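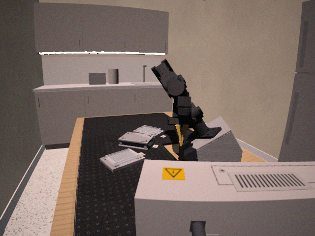 ## 4. Setting up the Ollance cell

1. Isolate the arm before reaching over the mat.
2. Open the fingers to 35 mm and wipe both pads.
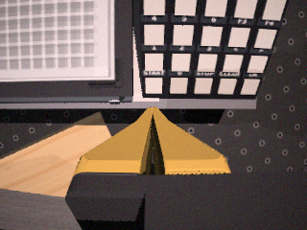 Buser asks that the fingers be closed again before homing, as theirs once caught the shelf.

3. Load the Leite plate file and set arm speed to 117.

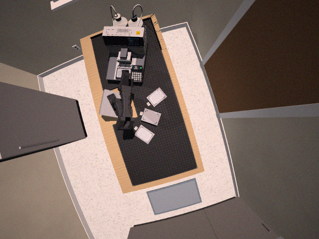

Teach the plate positions one at a time, at low speed. Start with the plate at the front of the washer deck — the arm has to reach over the edge for it — then do the three on the mat.

**Caution:** keep hands clear.

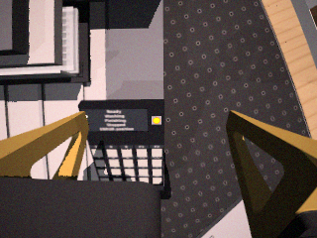 Run one dry cycle before loading samples. Watch the display above the keypad until the top line reads "Ready".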